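Workshop & Home > Glues, Fillers, Sealants
4 min read

Caulk, the fast version

Re-did the tub, the kitchen sink and two windows in February and kept notes on the back of an envelope. Typing them up before I lose it.

Old caulk first. All of it. New caulk does not stick to old silicone, it just sits there and peels in a month. Plastic scraper, then a razor at a low angle, then the plastic scraper again. Rubbing alcohol on a rag to finish. If the rag still drags on something, there's still silicone there.

Mildew behind the bead? Kill that before you seal over it. Bleach and water, one part to four, leave it ten minutes, rinse well, then dry. Never right after any other cleaner, and window open.

Dry means dry. Overnight with a fan is good. Hair dryer if you're in a rush but go easy near plastic trim.

Fill the tub before you caulk it. Water is heavy, tub drops a hair, the gap opens up. Caulk it full, let it cure full, then drain. I skipped this in the old apartment and had a crack by spring.

Cutting the tip. Smaller than you think. You can always cut more off. 45 degrees, opening a bit narrower than the gap. Most of the bad beads I've made came from a fat tip. Remember to poke the inner seal, long nail works fine, and wipe the nail right away or it's a caulk nail forever.

Which tube:
Silicone for tub, shower, sink. Won't take paint.
Acrylic latex for baseboards, door trim, and inside window casings. Takes paint, washes up with water.
The in-between stuff (siliconized) is OK around a backsplash. Wouldn't use it in a shower.

I buy the Huna bathroom silicone in white and Katona latex for the trim. Fendine is cheaper and I've used it in the garage, no complaints, smells awful tho. The hardware place in Toltimley keeps almond color if your tub is that old kind of beige.

Check the date on the tube. Old caulk never cures right, stays gummy. Store is happy to sell it to you anyway. 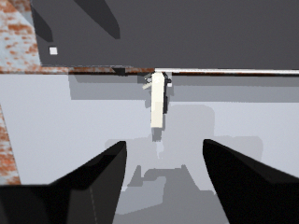
Tape or no tape, this one always starts a fight. One reader wrote in that painter's tape is a waste of time on anything shorter than a door, and that a wet finger and a steady pull beat it every time. Same reader says to pull the gun toward you, never push. Fair enough on the pulling. I still tape. My finger beads look like toothpaste.

If you tape: two strips, even gap, one bead, smooth it one time, tape off while it's wet. Not after. Tape off at an angle, away from the joint. If it skins over first you'll tear the edge and be back at the begining.

Smoothing. Dish soap in water, dip the finger, one pass. Going back over it makes ridges. Rags within reach before you start, more than you want.

Stop the drip: hit the release on the gun the second you lift off. Cheap guns have it too, it's the little tab at the back.

Long runs, do them in one go. Short runs, stop in a corner so the join hides.

Gap wider than a quarter inch? Foam backer rod first, push it in with something blunt, caulk on top. Saves caulk and it won't sink.

Cure time. Label on mine says 7 hours before water. I give it a full day. Latex can be painted sooner, couple hours, but touch it somewhere hidden first.

Saving the half tube. Long screw down the nozzle, tape around it, stand it up somewhere cool. Pull the screw next time and the plug usualy comes out with it. Don't keep latex in a garage that freezes.

Silicone on hands: wipe dry with paper towel first, water only smears it. Then soap. On clothes, let it set and peel, whatever's left is staying.

Leftover tape, scraper, nail and rags all go in a coffee can together. Next time it's one thing to grab.

Window frames outside are a different job, leave the weep holes open at the bottom. Will do those when it warms up.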